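Jewellery maker Heretti recalls threaded ends sold with Vamier barbells

2023-12-18

Body jewellery supplier Heretti is recalling one batch of threaded replacement balls after customers reported that the ends worked loose during normal wear. The recall covers 3054 pieces sold online and through piercing studios under the Vamier name.

The affected balls are 4 mm, internally plain, and made to fit 1.2 mm (16 gauge) barbells and labret studs. They were sold in silver, black and gold colours, in packets of two and ten. The batch number, 547, is printed on the back of the packet under the barcode. Balls sold already fitted to a barbell are not part of the recall, and neither is anything in the 1.6 mm size.

Heretti said the thread in the batch was cut too shallow at the factory. A ball may feel tight when it goes on and then back off after a day or two. The company has had reports of lost jewellery and two reports of a swallowed ball from people wearing tongue bars. Neither person needed treatment.
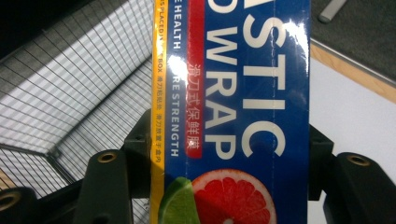 Ifor Meredith said the notice should have come out sooner. He bought a packet in March, lost both balls from an eyebrow bar within the week, and was told by email at the time that he must have cross-threaded them. He would like that apology in writing, he added, along with the price of the bar.

Heretti said it had treated the early complaints as fitting problems and only tested the batch after a studio chain, Bunell, sent back a full tray of unused stock in the colour black. Bunell has taken the balls off its shelves and is swapping them at the counter for the equivalent Jara part, with no receipt needed.

Customers who bought online can fill out the form on the Heretti site and will be sent a prepaid envelope. Refunds go back to the original card or account. Anyone who no longer has the packet can send a clear photo of the ball beside a ruler, and the company will check the order against its own records.

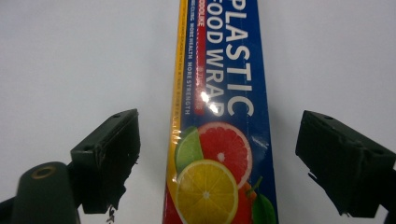
Studios holding more than 2000 pieces of any Vamier stock will be contacted by phone and should keep the batch aside until it is picked up. Loose balls that have been tipped into mixed trays cannot be sorted by eye, so the whole tray should be returned.

Wearers with a healing piercing are advised not to take the jewellery out themselves. A piercer can change the end while leaving the bar in place, and Heretti will cover the fitting fee up to $10.

Replacement stock is expected in March.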